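4. Working beside the arm: first week at the picking and sorting station

This section is for the people who work at the station every day. Installation and cabling are in section 3. Please read the whole section before the first shift with the arm, also if you have worked with another Vanavia station before.

4.1 What changes in your work

Until now one person at the station took each item from the counter, checked it and put it in the right place. With the Donano package the arm does the lifting and the placing. The person prepares the counter, watches the first cycles, decides about the items which the arm refuses, and signs the shift sheet. It is less walking and less lifting, but it asks for more attention in the first hour. Plan the breaks for this. At our Tistdale site the teams asked to change the watching person every hour, and we now recommend the same to all customers.

The arm does not set the speed of the people. If the counter is not ready, press Hold and finish your preparation in peace. A Hold is not written in the fault list and it is not used to compare one shift with another.

4.2 Before you start the arm

1. Agree with your colleagues who is the watching person. Only this person presses Start.
2. Remove from the counter everything that does not belong to the job, such as cups, pens and phones.
3. Put the items on the counter with free space between them. The gripper needs a hand's width on both sides of an item.
4. Do not place an item behind a tall object. The arm may reach it, but it will take the long way and the cycle will be slow.
5. Select the job on the panel. Job numbers from 1 to 99 are prepared by Vanavia. Your own jobs start from 200.
6. Press Check. The arm moves slowly through its path one time, with the gripper open.

CAUTION: During Check the arm also moves above the counter and comes low. Keep hands and head outside the marked line until the panel shows Ready.

Note: If the job includes items of very different form, for example a vegetable and a decorative figure, use the mixed mode. In mixed mode the arm looks at each item again before it closes the gripper, so each cycle takes longer.

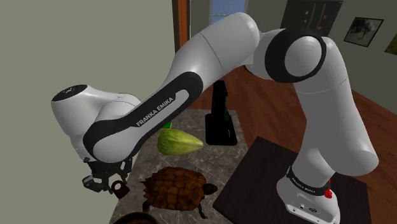 What should I do if the arm stops over an item and does not take it?
Wait until the panel shows Refused, press Hold, and then move the item by hand to the side tray. Press Start again only when your hands are back behind the line.

4.3 During the shift

1. Stay where you can reach the stop button without a step.
2. Look at the first 8 cycles completely. After this you may do other work at the station, but do not leave the room.
3. Write every refused item on the shift sheet, with the job number. Please write also what you think was the reason. Your guess is often more useful for us than the code on the panel.
4. If the same item is refused two times, do not try it a third time. Place it by hand.

Code 356 means that the gripper closed but felt nothing between the fingers. Most often the item was moved after Check. Put it back, or run Check again.

CAUTION: Never push the arm by hand to help it while a job is running. If it is in a wrong position, press Stop and follow 4.4.

4.4 After a stop

1. Leave the stop button pressed.
2. Look if the gripper is holding something. If yes, put one hand under the item before you open the gripper from the panel.
3. Clear the counter on the side of the gripper.
4. Release the stop button and choose Return. The arm goes back to its rest position at low speed.
5. Run Check before the next Start, also when the stop was very short.

4.5 For team leaders

Tell the team before the installation which tasks will move to the arm and which will stay with them, and give it in writing. Keep one hour each week for work by hand, so that everybody can still run the station when the arm is out of service. New colleagues should learn the job by hand first. In February we changed the training plan in this way after comments from Sengar, where new staff had learned only the panel and could not judge if an item was placed well.

The shift sheet must not be used to measure single persons. It belongs to the station. Keep the full sheets in the station folder and send a copy to Vanavia service together with any fault report.

Section 4 last changed: April 30, 2020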